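Last updated: January 22, 2024

I've been building brick models for long enough that my shelves are a problem, and I'd mostly sworn off buying complete kits. Then the Drotine mobile crane went on sale in December and, well, I'm weak. It's 663 pieces, it has a telescoping boom and working outriggers, and it's a nice chunky size next to the trucks I already own. I built it over two evenings and I've been fiddling with it ever since.

The chassis comes first, and it's the best part of the whole kit! All four axles steer, linked by one long rod down the middle, and you get to feel it come together step by step. Mine was a bit stiff at the third axle until I backed the bushings off by a hair. If yours binds, check those before you go any further (I didn't, and had to pull the cab floor off again to reach them).

The instructions are good up to the turntable and then they get cramped. Dark gray on black, tiny arrows, sometimes nine or ten parts added in one step. I put one gear in backward and only found out when the boom winch ran the wrong way. I ended up downloading the PDF from the Gresside forum and zooming in, and after that I had no more trouble.
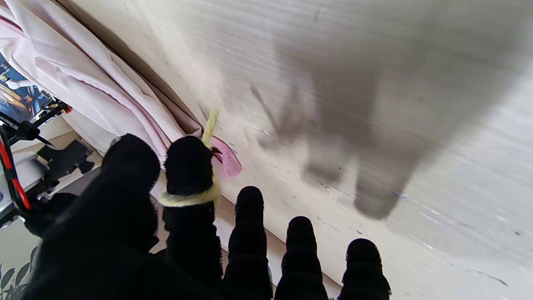 Part quality is a step up from the last Drotine set I bought. The clutch is firm, the colors match from bag to bag, and I had one pin left over and nothing missing. The tires are softer than I'd like, though, and they pick up every bit of lint in the house. The stickers are stickers. I left most of them off, apart from the hazard stripes on the counterweight, which really do finish the back end.

Now the boom. It goes out in three sections and looks fantastic fully extended, but the string is too thin and it slips on the drum once there's any weight on the hook. I swapped it for some braided Vakow cord I had lying around and it's much better. The outriggers fold out nicely and hold the model up with the wheels clear of the table, so no complaints there.

I've also got the Ngata crane, which is 532 pieces and a little cheaper. The Ngata has the nicer cab, with doors that open and a proper seat, but only the front axles steer and the boom droops. If you want something for the shelf, get that one. If you like turning knobs and watching things move, the Drotine is more fun, and there's room behind the cab for a motor if you're up for moving a few beams around. I'm halfway through doing that and have so far run out of short axles twice.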